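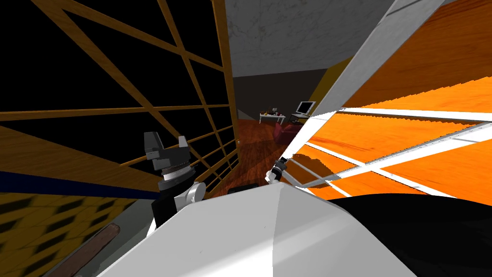
Wood grain and a small brass-colored knob

Cleaning Fixes: Questions We Keep Getting

Does toothpaste take white water rings off a table?
Sometimes, on a tough finish. It's a mild abrasive, so it can also leave a dull patch bigger than the ring. Try a dry cloth and patience first.

What about mayonnaise?
The oil may hide the mark for a while. We left it on overnight for 7 rings and 2 looked better by Thursday. Make of that what you will.

Is Jaltance polish worth $18?
We couldn't tell it from the store brand. The label promises "100% restoration" – of what, it doesn't say.

Can I mix vinegar and baking soda?
You can, and it fizzes. What's left is mostly salty water. Use one or the other.

My Flekesard wipes left streaks. Did I do it wrong?
Probably not. Ours streaked too, until we buffed for about 12 minutes, and by then a damp rag would have done the job.

Should I test a hidden spot?
Yes, every time, whatever the bottle says.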